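Posted Friday by Kavinda Gazi

Issue: towels won't fold square, stacks lean, cupboard door won't shut
Where: laundry room, ground floor, Casitz guest house
Status: nearly there!

Morning, first entry. We have 77 bath towels in rotation at the moment and I'd say half of them come off the pile looking like a parallelogram. You fold in half, the edges don't meet, you fold again and the gap doubles. By the time a stack gets to shoulder height in the cupboard it's tipping left and the door catches on it. Uddin's team on the top floor reported the same thing last month, so it isn't only us being clumsy.

What I tried first: pulling each towel hard by the corners before folding. It helps a bit, for one fold, and then it springs back. Very tiring too. Don't bother.

Second try, cooler dryer. Dropped it from the hot setting to medium and took the load out at 35 minutes, then left it to finish on the rail. Big improvement in softness (lovely, in fact, I'm keeping that whatever happens) but the stitched border still came out shorter than the rest of the towel, so the ends pucker and the sides splay out. That got me looking at the border properly. On the Nirard towels the band is a flat weave and it has shrunk more than the loops either side of it. On the Mustetti ones it hardly moves. So we've got two sorts of towel mixed in one stack and they will never agree with each other!

Third try, and I'm really pleased with this one. Sorted by make before washing and ran the Nirard lot at 40 degrees with nothing else in the drum. While they're still slightly damp, lay the towel down, put one palm on each end of the border and stretch it gently sideways. Two pulls, not ten. Then fold.

The surface matters far more than I expected. On the shiny worktop the bottom layer slides every time you lift the top one over, so you line up the edges and lose them again straight away. On felt it stays where you put it. You can take hold of one edge, bring it right up and over, and the rest just sits there waiting for you. I did a whole basket in 55 minutes including the sorting, and the stack stood up on its own with the door closed. I went and opened the door again just to look at it.

Order of folding that works, for whoever is on next:
Smooth the towel flat, border nearest you.
Lift the far edge from the middle of the hem and bring it towards you, stopping just short of the border.
Run your hand along the fold once.
Then thirds, left over, right over.
Fold towards the back of the cupboard, every time, please.

Lifting from a corner is what gives you the twist. I did it for years without noticing.

Still open: the hand towels, which I haven't touched, and whether the shrunken borders come back after a few more washes at the lower heat. I've put a dot of thread on six of the Nirard bath towels so I can measure the same ones again

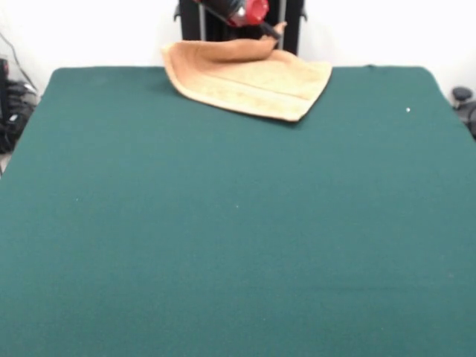

and see if the band has eased at all by the end of September. If it has, we can carry on using them with the others. If it hasn't, I'd like to give them their own shelf, the low one by the window would do nicely, and keep the Mustetti ones for the big cupboard. Leave this ticket open for now and add your own results underneath, I'd love to hear how the top floor gets on.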